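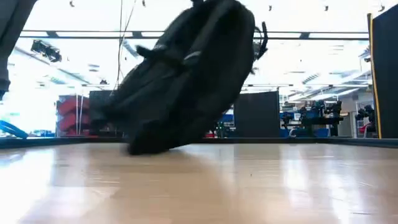
Davley Guesthouse - Frequently Asked Questions

When can I check in?
Check-in is from 3 in the afternoon until 9 in the evening. If your train or bus comes later, please write to us before the day of arrival and we will give you the code for the side door. Without a message from you we lock the door at 9.

I arrive in the morning. Can I leave my luggage?
Yes, from 8 o'clock. There is a room with shelves behind the reception, and it is free of charge for guests on the day of arrival and the day of departure. Please put your name on every piece, also on the small bags. We ask you to keep passports, money and medicine with you.

How long can you keep a bag if I go walking for several days?
Up to one week. Many guests walk the Fjeld path and come back to us after three or four nights, so they take only a small backpack and leave the rest here. It costs nothing if you have a booking for the night when you return. If you don't have one, we take a small payment per day, the price is written on the reception desk.

How do I get to you from Esville station?
You can walk, it is 850 meters and almost flat. Go out on the side of the post office, turn left and follow the river until the second bridge. The bus stops in front of the station too, but on Sundays it drives only twice, so please look at the timetable first.

Is there a lift?
Unfortunately no. The house has three floors and the stairs are quite narrow. We have two rooms on the ground floor, and we keep them for people who have difficulty with stairs as long as we can. Please mention it when you book, not when you arrive - by then they are often taken.

Do you serve breakfast?
Yes, from 7 to 10 every day. Bread comes from the Girnus bakery on our street. Walkers who leave before 7 can order a packed breakfast until 6 in the evening of the day before. Tell us about allergies at the same time, please.

Can I cook by myself?
There is a small kitchen on the second floor with two hot plates, a fridge and a kettle. Please write your name and your departure day on your food. What has no name is thrown away on Monday.

Where can I wash my clothes?
The washing machine is in the basement and takes coins. The drying room is beside it and is open all night. Boots must stay downstairs on the rack. We had to change the carpet in May and we would like to keep the new one for some years.

Are dogs allowed?
One dog per room, in the ground floor rooms and in room 6. Dogs can't come in the breakfast room.

Do I have to pay a deposit?
Only for groups and for stays longer than one week. The deposit is paid by bank transfer and we send a receipt by email.

What happens if I must cancel?
Until three days before arrival you pay nothing. After this we charge the first night. If you only want to move your dates, please call us first, very often we find a solution.

I forgot something in my room. What now?
Write to us with your room number and what it looks like. We keep found things for 70 days. We can send them by post if you pay the postage, but chargers we do not send - please ask for them in person.

Whom can I contact with other questions?
Chantal Leclerc answers emails and the telephone in the mornings. In the afternoon she is often in the garden, so let it ring a little longer.

Last updated: Sunday, August 20, 2023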